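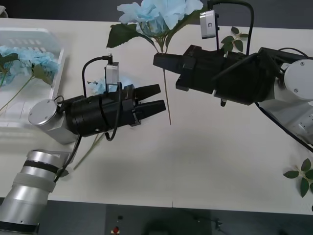 The Hydrangea That Would Not Die

Fake flowers used to be something you apologized for. Now people put them in the front hall and wait for a compliment.

214 shares | 37 comments

My grandmother kept a bowl of plastic violets on top of the television for the whole of my childhood. They were washed twice a year in the sink, with the good dish soap, and they faded so slowly that the family only noticed when a visitor asked what kind of gray flower that was. She took the question badly. The violets stayed.

I thought of them last October, when I drove out to Jorkutow to spend an afternoon learning to make a bouquet out of things that had never been alive. The class was run by Aleksi Saarinen, who spent years as a regular florist before he went over to the other side. He doesn't like it when you put it that way. He says he got tired of throwing out his own work.

"A real hydrangea is a diva," he told me, while I stood there with a stem in my fist like a kid holding a sparkler. "You give it water, it sulks. You put it by a radiator, it faints. You look away and it's a paper bag."

The fake kind has no such temperament. It will sit through a heat wave, a move, a divorce and a cat. What it won't do is arrange itself, and this was where my troubles began.

Start with the head

There is an order to these things. You begin with the biggest bloom, and in Aleksi's world that means hydrangea, pale blue for preference. Pale blue forgives. White looks like a wedding and purple looks like a hotel. A light blue hydrangea looks like somebody's aunt has a nice yard.

You hold it just under the head. I held mine much too far down, and the whole thing nodded at me like a drunk at a bus stop. Then come the leaves, which beginners treat as packing material. Aleksi feels strongly about leaves. A bloom with no green next to it, he says, is a pom-pom.

He buys most of his leaves from Busitska, a wholesaler whose catalog runs to more than 1,000 items and includes a section called "Grasses, Sad." (He swears it's a translation problem. I have seen the section, and I think they know.) The blooms come from Demirtaş, where a hydrangea is graded by how it looks from across a dinner table. I asked what happens to the ones that fail. They go to dentists. 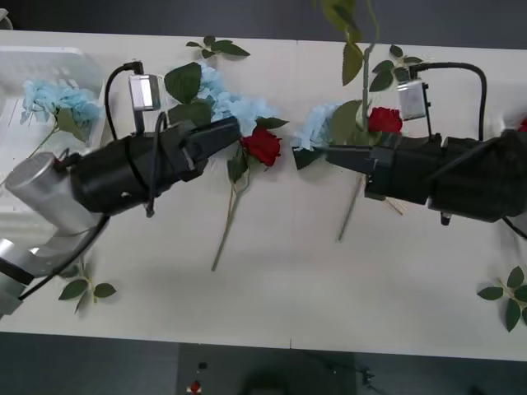 Light blue hydrangeas and loose leaves on the white table.

The table matters more than I would have guessed. You want it pale and you want it bigger than the job seems to call for, with room to spread out everything you own before you start making decisions. I do my own arranging at a kitchen counter, between the toaster and the mail, and it explains a lot about my results.

Fluffing is the part they leave off the label. Artificial flowers travel flat, so they come out of the carton with the expression of a passenger at the end of an overnight flight. Every little petal has to be teased away from its neighbors. I gave my first hydrangea a solid effort and was told it was a good beginning. Four passes later it had the shape of a hydrangea and I had the shape of a shrimp.

The rose question

Here Aleksi and I parted ways. My instinct, with a big blue bloom in one hand, was to add another big blue bloom. His was to reach for a single red rose.

I have always thought of the red rose as a flower with one job. You buy it at a gas station, late. But set low beside all that fluff, it pulls the bouquet together the way one person in a tie can make a whole barbecue feel planned. The hydrangea spreads and the rose stays buttoned up. You tuck a few small green leaves around it, keep the broad dark ones over by the blue, and let the stem run long.

His rule is four things in the hand and then stop. I broke it right away and ended up with something the size of a toddler. He took it apart without comment, laid the pieces back down, and suggested I make two smaller ones and set them next to each other before deciding anything. Blossoms up, stems at a slant, then walk to the far side of the room and have a coffee.

I recommend the coffee. From up close you see every wire you bent wrong. From the doorway you see flowers.

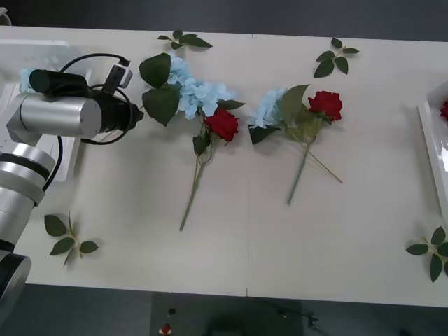
What it costs to never water anything

None of it is cheap, if you want the kind that fools your mother-in-law. A full arrangement from one of the better studios can run $300, and for that money it should also do the dishes. Wurnemura, a shop a few doors down from the class, rents them out by the season. You return your spring peonies and go home with autumn berries, like a library for people who don't want to read.

Aleksi thinks renting is sensible. He also thinks you should dust with a soft paintbrush, keep blue blooms out of direct sun, and store spare stems in a box long enough that you don't have to fold them. I have a box long enough. It used to hold a curtain rod.

My own bouquet, the second and smaller one, is on the shelf by the front door. My neighbor leaned in and sniffed it the other evening, at length, and said it was lovely. I didn't say a word. I've since caught myself turning it a little toward the window in the mornings, so it gets some light.

52 comments on this story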